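How to bring a two-arm folding station into a small laundry team

At Lundar we wash and fold work clothes for hotels and sports clubs. In September we started to give a part of the folding to a two-arm station.
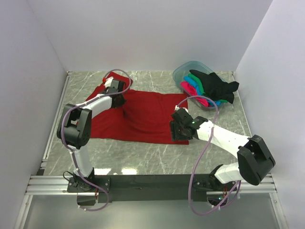

I was asked by Sólveig Hallgrímsson, who leads our second site, to write down the steps so that her team can do the same with fewer mistakes than we made.

1. Choose one garment first. We took the T-shirt, as it makes the biggest part of our piles. In our first month the station had 1152 shirts to fold and the people kept everything else. Trousers and aprons can wait.

2. Talk to the folders before the machine comes. We did this too late. Kohei Kubo and Fenna Verhoeven had folded by hand for years, and they heard of the plan from the delivery man. Tell them which hours will change and which will not. With us the hours stayed the same, but the work became different: less folding, more sorting and checking.

3. Name one person per shift who may stop the arms. This person must be a folder, and not only the technician. Write the name on the board at the start of the shift.

4. Give the station one garment at a time. Lay it on the table between the two arms, more or less flat. Small wrinkles are fine. Turn sleeves the right way out before, and empty the pockets.

5. Keep the cables in mind. Before each start, check that they can follow the arms freely, and keep your sleeves and apron strings away from them.

6. Check every folded piece by hand in the first weeks. Ryota Wada made a short list of faults: hem not straight, sleeve outside, collar turned under. In the first week he wrote down 127 pieces to fold again. Please do not use such a list to judge the people – it is for the settings only.

7. Change the roles every two hours. Watching the arms is more tiring than it sounds, and Fenna told us her eyes hurt after a full morning. Now she does five rounds of sorting in a day and likes it better.

If an arm stops with the cloth still in the gripper, press stop, wait, and then call the person on the board. Do not pull the cloth out.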